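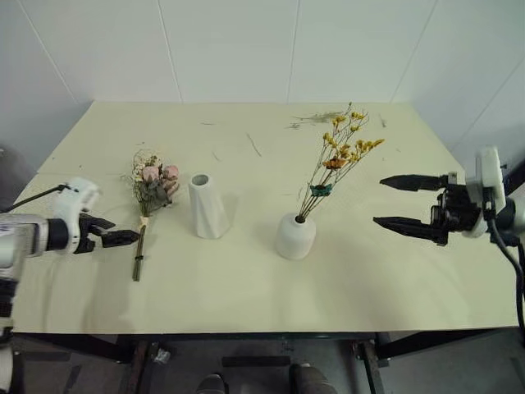
Wovusine, May 1, 2018

What a lovely afternoon we had at the Werkora open day! About 200 people came through the doors, which is a good many more than the tea urn was ready for, and I was so pleased to see plenty of our own members among them (and a few grandchildren, who asked by far the best questions).

The flower table was the favourite, as I rather thought it would be. Ngan-ling Wu and her colleagues have been teaching their two-armed robot to arrange dried flowers, and they had pink roses and little golden-yellow sprigs laid on for the demonstration, with a tall white vase and a squat round one to put them in. Anyone who has ever handled dried roses will know how they drop bits everywhere if you so much as look at them, and the cream tabletop had its fair share of crumbs and twigs by the time I got near it. Ngan-ling told us that stems are much harder for a gripper than a block or a cup, as they bend and catch on one another, and no two bunches behave the same way. I have been doing the church flowers for years and could only nod.

Parviz Esfahani was kind enough to explain the grippers to those of us standing at the back. Each arm has just two fingers, long and pointed, and he let us try a spare pair by hand with a bunch of dried grass. I managed to pick mine up on the ninth go, and then snapped it. My neighbour did it first time and hasn't stopped mentioning it since.

Thanks to everyone at Werkora for their patience, and to Chun-yin Sin for organizing the rides home. There is to be another open day in July, so if you'd like a seat in one of the cars, please put your name on the sheet by the door.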